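Brurico picnic tableware set, reviewed by Yae Kinoshita
May 2, 2022

I bought this set for the garden and it has ended up in daily use indoors. You get a tray, plates and faceted plastic cups, all in reds and pinks that don't quite match. I like that, though my sister doesn't.

The tray has rounded corners and a raised rim, so a plate and a cup can share it without anything sliding off the side.

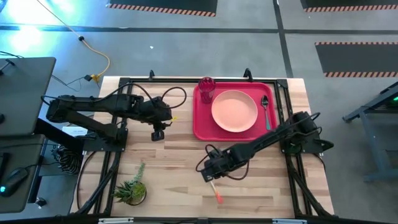
Red tray with the plate and cup, on a wooden table.

The cups hold roughly 200 ml, a bit mean for squash but fine for juice. The facets give you something to grip – my old smooth Nesta ones were always getting dropped. They let the light through nicely by a window. 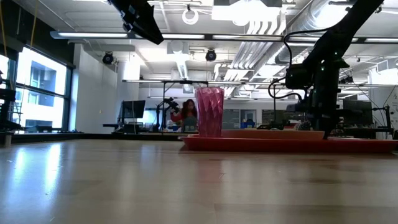

Washing up is easy enough, although crumbs do collect along the rim of the tray and need a proper wipe. After 3 months mine has two light scratches. I'd buy it again, but I'd want bigger cups.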